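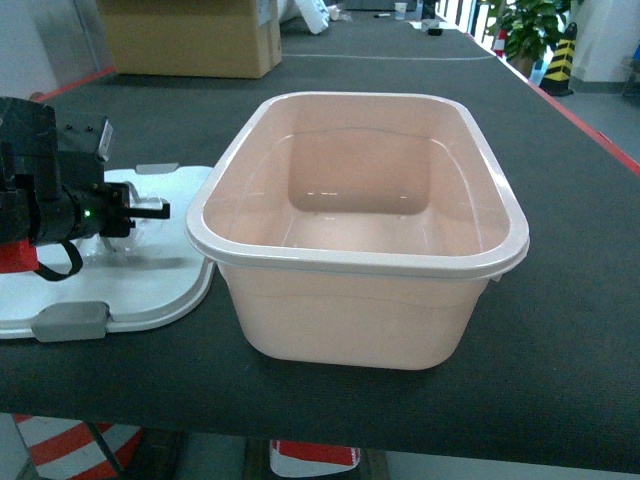 The basin, on the carpeted table with the white tray beside it.

Kieran Inskip had called it an heirloom, and I have never trusted a man who uses that word about plastic.

"Peach," he said. "You can't get it in peach any more."

I said I'd never tried. He ran his thumb along the white rim and told me his aunt had brought it over from Povanance with nothing in it but a change of clothes and a letter. The week before, it had been his grandmother, and the letter had been a ham.

We were supposed to be clearing the place for Cirko by the end of May. Leanne Birkett had drawn up the inventory, 651 lines of it, and every line had a column headed Sentimental Value, to be filled in by whoever objected to the thing going. I thought the column was a mistake and told her so. Give people a box to put their feelings in and they will find some. She said the Ragnarsson family had used the same form and it had gone very smoothly. I had met the Ragnarssons. They had stopped speaking over a toast rack.

So the basin stayed on the table, and the rest went round it. Chairs, trays, a crate of lids that fitted nothing. Kieran wrote half a page in the column, in pencil, and by the afternoon he had changed "aunt" to "family".

The other trouble was on the steel table.

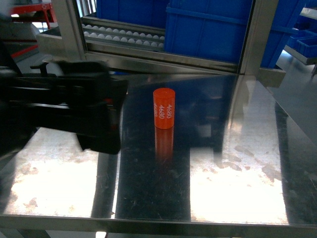

Line 212 on Leanne's list, described there as "orange, to be confirmed".

It had 4680 printed on it in white, more than once, as though somebody had worried you might not believe it the first time. Kiyoshi Shibata thought it was a stock number. Leanne thought it was a date gone wrong. Kieran looked at it for a while with his head on one side, and I could see another aunt coming.

"That was the year," he began.

"It wasn't any year," I said.

"The house number, then. In Deltness."

I have been to Deltness. It has one long road and a chapel, and if there are five doors on the road with a knocker I'd be surprised. I said this. He said it had been bigger before the war. He didn't say which war.

Kiyoshi wanted to pick it up and be done with it, but Leanne had a rule that nothing unconfirmed could be moved, so there it stood, very bright on that smeary steel, while the four of us argued over whether it belonged to anyone. Jordan Staniforth rang from Cirko to ask how we were getting on. He had a buyer, he said, who would give 2,000 for the lot if it was complete. Complete with what, I asked. He said with everything on the list.

I looked at Kieran. He was rubbing out "family".

"How much of that would be mine?" he said. "Roughly. If the basin went." 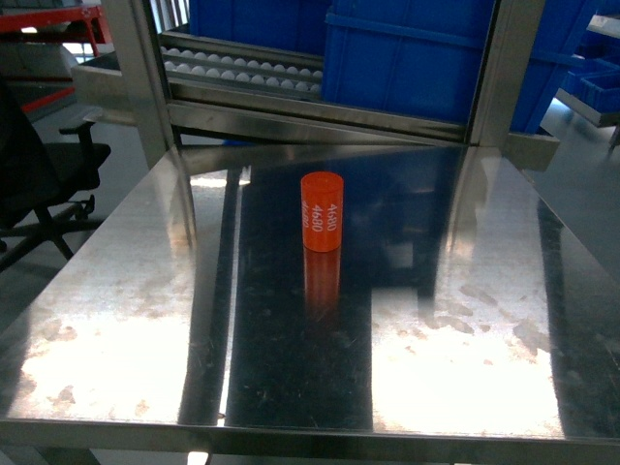 Why couldn't they sell without the orange cylinder?
The buyer's offer was for everything on the list, and Leanne had already given it a line of its own.

She crossed out "to be confirmed" at ten to six and wrote "ornament". I said it was no such thing. She asked me what it was, then, and held out the pencil, and I put my coat on.

Kieran was in the doorway with the inventory under his arm, telling Kiyoshi about the ham.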